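Section 7: Listening to Audiobooks on Your Omel Player

Before you start, charge the player fully and have your Alari account name and password ready. The first charge takes 90 minutes.

Adding a book from a CD

1. Connect the Bestitz disc drive to the port on the left side of the player. The drive light turns green.
2. Insert the first disc, label side up, and close the tray.
3. Press Menu, choose Add Book, then choose From Disc.
4. Type a title or accept the one shown. Press OK.
5. When the player asks for the next disc, insert it and press OK again. Repeat until you reach the last disc, then choose Finish.

Note: Long works of history and politics often come on many discs. The player accepts up to 28 discs for one title. Number them with a soft pen before you begin if the labels look alike.

Caution: Do not unplug the drive while the light is flashing. The book may be saved with chapters missing.

Borrowing a book from the Pasaribu catalog

1. Press Menu and choose Library.
2. Sign in with your Alari account.
3. Find a title by author, reader or subject, and press Borrow.
4. Wait for the check mark — the book cannot be played until it shows.

Loans end after 18 days. Your place in the book is kept if you borrow it again.

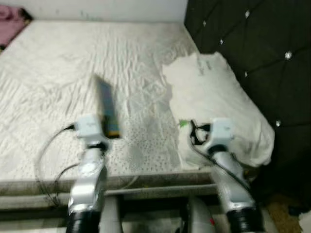
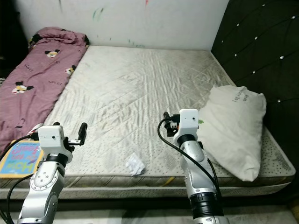
Figure 7-1. Mattress with pink fabric on the left.

Setting the sleep timer

1. Start the book and hold the Moon button for two seconds.
2. Turn the dial to the time you want, or to End of Chapter.
3. Press OK. The volume drops slowly during the last minute.

To cancel the timer, hold the Moon button again.

Playing through a car stereo

1. With the car parked, connect the audio cable to the player and to the stereo.
2. Set the player to half volume and adjust the rest on the stereo.
3. Choose Drive Mode. The screen goes dark and only the large Play button works.

Caution: Do not change books or settings while driving.

If the reader's voice sounds too fast, check Speed under Menu. The normal setting is 1.0.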